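Kitting shop moves its sorting to robot arms, keeps its staff

Vison, a kitting and packaging company in Jadevden, has begun handing its bin sorting to robot arms, a change that has moved several longtime employees off the picking line and into new jobs.

The company fills orders for furniture makers and toy companies that want small parts boxed together in fixed sets. Until last November, all of that sorting was done by hand, with workers standing over metal bins for most of a shift and pulling out parts one at a time.

Two arms are now in regular use, and three more are on order. Management said no one has been laid off and that none of the 40 people on the sorting side will lose hours before the end of the contract with the company's largest customer, Ouali.
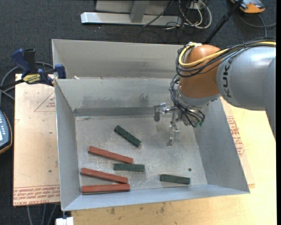
Sanaa Tawfik spent years on the picking line before she was asked to train as a cell operator. She now sets up trial runs for new parts, checks the gripper and decides when a job is ready for the main floor. Trials start with plain blocks before customer parts are used. A few green and reddish-brown ones spread out on the floor of a metal bin, with a KUKA arm reaching in from the side, make up a typical early setup. Tawfik said parts that lie apart from each other are the easy ones, and that the trouble begins when they end up against a wall or on top of one another.

"I used to go home with my back hurting," she said. "Now I go home with my head hurting, because I've been reading error messages. I'd still take this."

Others are less sure. Some pickers said the new jobs call for classes that are held after the late shift, which is hard for anyone with children at home. Operators earn more per hour than pickers, but the higher rate starts only after the final test is passed. The company said it will pay for class time beginning this fall and is looking at a daytime session.

The training was put together with Ornness, a local firm that installs the arms and services them. Its technicians come in when a gripper needs to be changed for a new shape of part, though Vison wants its own operators to take over that work.

Hand sorting will continue for soft items and for anything that comes in mixed bags. Pickers who stay on the line are being rotated to packing every two hours, a schedule they had requested before the arms were brought in.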